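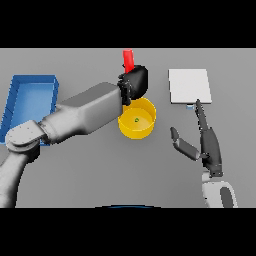 A red block held above a yellow open-topped bin (computer rendering)

Color-coded storage is the practice of giving containers, shelves or storage zones fixed colors so that their contents or purpose can be recognized without reading a label. It is used in warehouses, workshops, kitchens, clinics and schools. The color may be that of the container itself or may be added by means of a lid, band, tag or painted edge.

Principles

A color code assigns one meaning to each color. The meaning may be a type of content, a destination, a stage of work or a level of hazard. Codes that combine several kinds of meaning in one set of colors are harder to learn, and mixed sets are usually split: the body color gives the content and a band or lid gives the stage.

The color of a container does not have to match the color of what goes into it. In a matching system, red parts are kept in red bins. In an assigned system, the link is set by a written key and the parts may be any color. Assigned systems are more common where the stock is metal, paper or cloth.

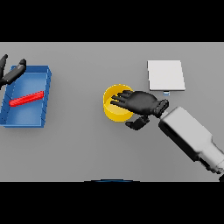
Shallow blue tray containing a long, thin red bar

Choice of colors

Small systems often use red, yellow and blue, which are easily told apart in ordinary indoor light. Green is a frequent fourth choice. Orange is sometimes left out of codes that already use red, as the two can be confused under warm lamps or when the plastic has faded. White, gray and black are generally kept for containers outside the code.

Red and green are difficult to tell apart for people with the most common forms of color blindness. For this reason many codes add a second cue, such as a printed letter, a shape or a difference in container form – round bins for one class of goods and rectangular trays for another. The second cue also remains usable in low light.

Container types

Bins are deep in relation to their width and suit loose goods or waste. Trays are shallow, with low walls, and suit long or flat items that must remain visible from above. Contrast between an item and the tray floor makes a forgotten item easier to find.

Examples

The Ullgate depot code has 7 colors, each tied to a delivery route, with gray kept for returned goods. The Prado system, written for school workshops, has three colors and applies them to tool trays only. Florneo trays are molded in a single color throughout, so that scratches do not expose a different shade. The Yáñez key is a wall chart divided into 2 columns, one for container color and one for lid color.

Limitations

Codes are local. A color that means scrap in one building may mean finished goods in another, and containers moved between sites can carry the wrong meaning with them. Fading, dirt and replacement stock in a slightly different shade also weaken a code over time.

See also

Color blindness
Safety colors
Shelving
Waste sorting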